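冬の台所を借りにいく　仮想キッチン「Velusus」と過ごした七日間

わが家の台所はたいへん狭い。冷蔵庫の扉を開けると人がすれ違えず、流しの横にまな板を置けば、もう急須の行き場がない。そんな家に住みながら、この一年ほど、家庭用のロボットアームに台所仕事を覚えさせるという話ばかりを追いかけて、あちこちの研究室や小さな会社にお邪魔してきた。行く先々で聞かされるのは、アームそのものの話より台所の悩みである。流し台を買って据えつけた、床に水をこぼして叱られた、隣の部署から電子レンジを返してくれと言われた。皆さん実によく話してくださるので、こちらもついお茶をおかわりしてしまう。

そういう人たちのあいだで秋ごろから名前を聞くようになったのが、Suvier社の「Velusus」だった。コンピューターの中に台所を一式こしらえて、そこへ自分のアームの設定を持ち込み、好きなだけ練習をさせられるという貸し出し型のサービスである。月額は289ドル。この値段を高いと見るか安いと見るかは、流し台を据えつけたことがあるかどうかでずいぶん違うようだ。

編集部に試用の案内が届き、私が七日間ほど触らせてもらえることになった。プログラムは趣味で少しかじった程度、アームの操作にいたっては展示会でレバーを握らせてもらったことがあるくらいの人間である。そのほうが記事としては面白かろうと編集長は言うのだが、面白がられるほうの身にもなってほしい。

初日はほとんど準備で終わった。付属の案内書は丁寧で、挨拶の文章まで温かい。ただし順番どおりに進めていくと、途中で一度、前の章に戻らなければならないところがある。座標の原点をアームの根元に置くか台所の床に置くかを決める箇所で、私はここを読み飛ばし、最初の一時間、アームを見事に床下へ沈めていた。案内書の余白に「ここ大事」と鉛筆で書いておいたので、次に借りる人は見てください、と言いたいところだが、紙の案内書は返さなくてよいそうだ。

気を取り直して開いた台所は「Tillman」という名前で、Velususに入っている間取りのひとつである。灰色の戸棚に白い大理石の天板、壁は煉瓦積みふうのタイル。ガラス天板のコンロがあり、その上に電子レンジ、横に流しが続く。うちの台所に比べれば御殿のようなもので、引っ越すならこういうところがいいなあと、仕事を忘れてしばらく視点をあちこちに動かして眺めた。タイルの白や茶のまだらがひとつひとつ違っていて、こういうところに手を抜かない人が作ったのだとわかると、使う側もなんとなく背筋が伸びる。

最初に試したのは、コンロの上の決まった位置まで手先を運び、そこで止めるという地味な練習だ。電子レンジが上に張り出しているので、まっすぐ高いところから下ろすわけにいかない。肘をどう曲げて潜り込ませるかが肝心で、これがなかなか人間の腕のようにはいかないのである。
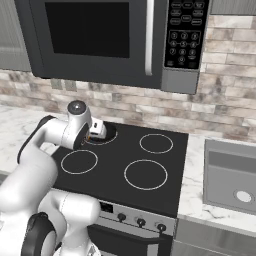 ダーネル・ヤジーは、仮想の台所で一番ありがたいのはぶつけても誰にも謝らなくていいことだ、と電話口で笑っていた。本物のレンジの扉に傷をつけた日は、修理の見積もりを待つあいだ何も進まない。Velususなら戻るボタンで済むし、その気楽さのおかげで思いきった動きも試せるようになったという。ただ、気楽すぎて雑になることもあるから、週に一度は本物の台所で頭を冷やすことにしているそうだ。

その言葉を聞いてから練習に戻ると、こちらもたいそう大胆になった。レンジの下へ斜めに滑り込ませる、手前から低く差し入れる、いったん横へ逃がしてから回り込む。どれも一度はぶつけ、二度目か三度目でなんとか形になる。接触があると画面の隅に小さな記録が残り、あとで時刻順に読み返せるのがいい。私の二日目の記録は、人にはちょっとお見せしにくい長さになった。

感心したのは、光の具合である。アームの影がちゃんとコンロの上に落ち、動かせば影もついてくる。カメラの映像を頼りにアームを動かす人たちにとって、影は案外やっかいな相手で、黒いガラスの上の黒い影を物と取り違えることがあるらしい。Velususでは照明の強さと向きを変えながら同じ動作を繰り返せるので、朝の台所でできたことが夕方にもできるかどうかを、夕方まで待たずに確かめられる。せっかちな私にはとてもありがたい機能だった。

いっぽう、困ったのは音がないことだ。ぶつけても、こすっても、しんとしている。料理をする人ならわかってくださると思うが、台所というのは耳で使っている部分がずいぶんあって、皿を置いたときのことりという音で、ああ置けたなと安心する。Suvierで窓口をしてくださったワンダ・ムベキさんにそう伝えたところ、要望としては以前からあり、次の版でまず接触音だけでも入れたいと考えている、とのことだった。

三日目からは、いよいよ皿とパンの練習に入った。流しの右手の天板に皿を置き、三日月のように曲がったパンをのせておいて、アームを近づけてつまませる。文字にすると一行で終わってしまうのだが、私はこの一行に丸二日かかった。皿は縁が金色で、なかなか洒落ている。洒落てはいるが、縁に指をひっかければ皿ごと動く。真上から行けば皿は避けられるものの、今度はパンの丸い背中で指が滑る。曲がったものの真ん中を挟むのか、端を挟むのか、そもそもどちら向きに挟むのか。朝食のときに自分の手元をじっと観察していたら、家族に体調を心配されてしまった。

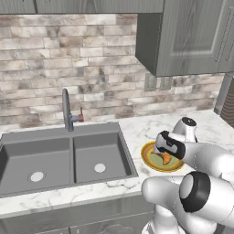 指の開き具合は画面の横のつまみで変えられるのだが、ここには「Even」という補助機能がついていて、これが今回いちばん話題にしたいところである。左右の指にかかる力の偏りを見て、片方だけが先に触れてしまったとき、手先をほんの少しずらして釣り合いをとってくれる。初めから入れておくと何も考えずに済んでしまうので、案内書では、まず切ったまま練習し、慣れたころに入れることを勧めている。私は言いつけを守った。守ったからこそ、入れたときの嬉しさといったらなかった。昨日まで転がって逃げていたパンが、すっと持ち上がるのである。思わず声が出て、また家族に心配された。

もちろん万能ではない。パンの硬さは三段階から選べるものの、いちばん柔らかい設定にしても、焼きたてを指で押したときのあの頼りない感じにはまだ遠い。皮がはがれて落ちることもない。食品を扱う会社の方がこれだけを頼りに本番へ進むのは早すぎるだろうし、Suvierの側もそこは控えめで、資料にもはっきり「最終確認は実物で」と書いてある。

流しのまわりの作業にも触れておきたい。Tillmanの流しは槽が二つに分かれていて、仕切りの後ろに背の高い蛇口が立っている。右の皿から左の槽へ物を運ばせようとすると、どうしてもこの蛇口が気になる。私は手前を大きく迂回させる道を選んだが、モーティマー・マフムードさんが公開している練習の記録を見ると、蛇口の首の下をくぐらせるという曲芸のようなことをしておられて、しかもそれがなめらかなのだ。記録は利用者どうしで交換できる仕組みになっていて、人の動きを借りてきて自分の台所で走らせ、合わないところだけ直していく。料理の作り方を教え合うのに似ていて、この仕組みは文句なしに楽しかった。ひとつ難を言えば、検索が英語の題名にしか効かない。

間取りは現在六種類あり、どれもコンロと流しと戸棚の並びが違っている。配置を自分で組み替えることもできるけれど、天板の高さを変えるには上位の契約が必要になる。日本の台所は天板の低いものも多いので、ここは標準の契約に入れておいてほしかった。ワンダ・ムベキさんは、それもよく言われます、と申し訳なさそうに答えてくださった。こちらも申し訳なくなってしまい、話題を蛇口に戻した。

五日目に、視点をアームの側に移してみた。それまで横や斜めから見ていた台所を、手先のすぐ後ろあたりから眺めるわけである。これがまた別世界で、自分の手が妙に大きく、流しが妙に遠い。下のほうは本体に隠れて床も満足に見えないから、戸棚の取っ手の高さを目安に手先の位置を覚えていくしかない。慣れないうちは酔うかもしれない。私は少し酔って、みかんを食べて休んだ。
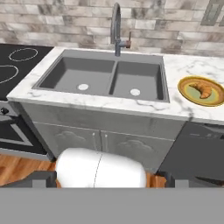 この視点で半日ほど過ごしてみると、横から見ていたときの自分がどれだけ楽をしていたかがよくわかる。皿が視界の端に寄りすぎると、見えているつもりで見えていない。右へ体を振ってから手を出す、という一手間を足しただけで、つかみ損ねがぐっと減った。こういうことは本に書いてあるのかもしれないが、自分で気づくと、やはり得をした気分になる。

動作の軽さについて。編集部から借りた機械は三年落ちのもので、正直なところ不安だったのだが、影の細かさを一段落とせば引っかかりなく動いた。最初の取り込みだけは時間がかかるので、夕食の支度の前に始めておくといい。途中で回線が切れたときは頭からやり直しになる。これは一度やられて、その晩はもう何もする気になれなかった。

相談の窓口も使ってみた。つまらない質問を二つ、つまらなくない質問を一つ送ったところ、どれにも同じくらい親切な返事が届いた。返事を書いてくれたのはタビオン・プルイットさんで、例の床下に沈む件については、最初の週にみなさん一度は沈みます、と慰めてくださった。次の版では、沈んだときに警告が出るようになるという。

では、どんな人に向くだろうか。すでにアームを持っていて台所に悩んでいる研究室なら、ひと月借りてみる値打ちは十分にあると思う。学校の授業で使うなら、学期単位の契約が二月から始まるそうなので、それを待ったほうが割安になる。個人の趣味としては、正直に申し上げてお財布と相談である。私は相談の結果、まだ返事をもらっていない。

最後の晩、戸棚の前に手先を引かせ、皿の上にパンを戻して、Tillmanの台所を閉じた。それから自分の台所に立って皿を洗ったのだが、蛇口の下に手を入れるたび、モーティマーさんの曲芸を思い出して肘の角度を変えてみたりするものだから、いつもの倍も時間がかかってしまった。

Velusus（Suvier）　標準契約 月額289ドル、上位契約は要見積もり。付属の練習課題は194種。案内書は英語と日本語。試用の申し込みは2018年12月27日まで受け付けている。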